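Desktop refurbishing bench moves to Bullwood depot

Ollwood has shifted its desktop teardown and rebuild work to the Bullwood depot, where the parts bench reopened on Saturday. The move puts testing, storage and grading under one roof and ends the weekly truck run between the two sites.

The depot takes retired office towers from schools and local councils. Units arrive on pallets, are logged by serial number and are then opened on their sides with the side panel off. The processor, memory and hard disk drive are treated as separate stock items from that point. Each gets its own test record and is not tied to the case it came from.

Mieke Boersma, who manages the bench, said 3943 towers were logged in the last financial year. Of those, 934 went back out as complete machines. The remainder were held for parts or sent on to Figueroa, the metals recycler that collects from the depot's rear dock.

"The drive is the slow item," Boersma said. "A memory module can be tested in minutes. A drive has to be wiped, verified and read end to end before it's allowed near a carrier again."

Towers with tool-free drive carriers are processed first. The carrier's side rails hold the drive without screws, and the drive and carrier go into the cage as one piece. Carriers are colour-sorted and kept in bins beside the bench -- a cracked rail or a stiff release tab means the carrier is scrapped.

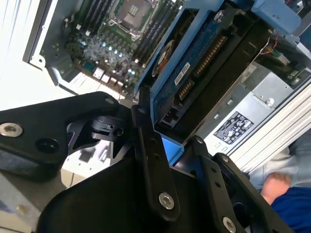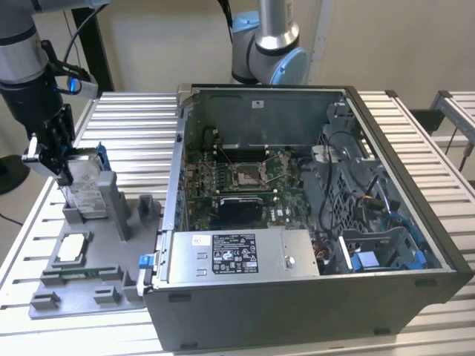
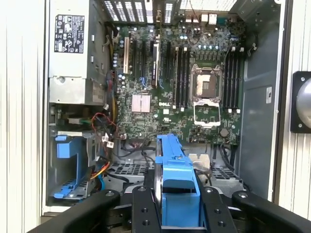
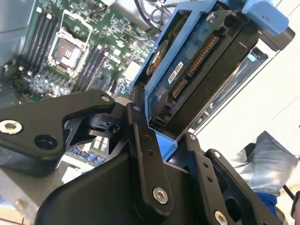 Hard drive work on an opened desktop tower with its CPU socket empty. In the second picture, a CPU and a RAM module lie in the fixture tray beside the case.

Under the revised procedure, sockets are inspected before any processor is fitted. Contacts are checked under magnification with the load plate open, and boards with bent or contaminated contacts are set aside. Marwa Abdelaziz, the depot's test technician, said socket damage was the most common reason for rejecting an otherwise working board.

"Most of it happens in transit, after someone has pulled the chip and left the socket uncovered," Abdelaziz said. "We've asked donors to leave the processor in."

Loose parts are to be kept in slotted trays instead of the antistatic bags used at the former site. Bags remain in use for shipping and for anything stored longer than 3 days.

Power supplies are load-tested in place where the case allows it. A unit that fails is removed whole and labelled for Figueroa -- the depot does not open or repair supplies.

Inventory is being transferred to Trondum, the stock-tracking package already used in the Bullwood warehouse. Drives and memory have been entered. Processors and expansion cards will follow in September, and until then are recorded on paper sheets at the bench.

A first batch of 249 rebuilt towers has been allocated to school libraries and adult learning centres. They will be supplied without monitors. Organisations wanting to donate equipment should remove asset tags, leave internal parts fitted and book a delivery time with the Bullwood front office. The rear dock is not open to donors.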